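Chapter 6
Stone That Moves: Limestone, Marble, and the Heat Between Them

Ramesh Khurana

341 shares 6 comments

Pick up a piece of chalk and drag it along a sidewalk. The white line you leave behind is made of the shells of sea creatures too small to see, and with enough time, weight, and heat, that same stuff could have become a staircase in a palace. I have taught this subject for years and I still think that is one of the best stories in all of geology!

Chapter 5 ended on the floor of a warm, shallow sea, with lime mud piling up layer on layer. We pick up there. As the mud is buried, water gets squeezed out, the grains lock together, and the result is limestone. Look at a broken piece with a hand lens and you may find bits of shell, coral, or the stem of a sea lily. Keep that in mind, because most of those fossils are going to disappear.

Now push the limestone deeper, or let a body of magma rise close to it. The rock doesn't melt. Its calcite crystals regrow while the rock stays solid, with larger crystals taking over from smaller ones until they fit together like the pieces of a tight jigsaw puzzle. Geologists call this recrystallization, and in the old Andrade quarry (our main field site for this chapter) it was well under way by the time the rock reached 600 degrees Celsius, or just over 1,100 degrees Fahrenheit.

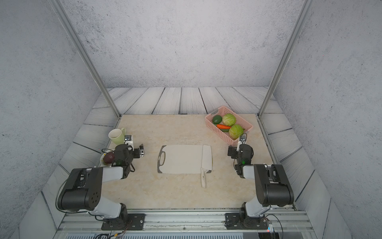
Pure calcite gives a white marble. Color comes from whatever else was in the mud: iron oxides turn the stone tan, pink, or red, carbon makes it gray or black, and clay can end up as green minerals that you will meet in Section 6.3. Veins often have their own history. Many of them are cracks that opened long after the marble formed, and hot water moving through them left new crystals behind – so a single slab can hold two or three separate events, and you can work out the order just by seeing which line cuts across which.

At Andrade, the change from limestone to marble can be walked in an afternoon. The trail starts at the Tesora bridge, in gray limestone crowded with fossils, and climbs toward the granite. Every March my students knock on the rock, scratch it, drip weak acid on it, and argue (loudly, I'm glad to say) over where the marble begins. The map in Section 6.2 puts the line 173 meters from the granite. See whether you agree with it!

Before you read on, find your notes on calcite from Chapter 2 and review how it breaks and how hard it is. You will need both for the first lab.

Share this chapter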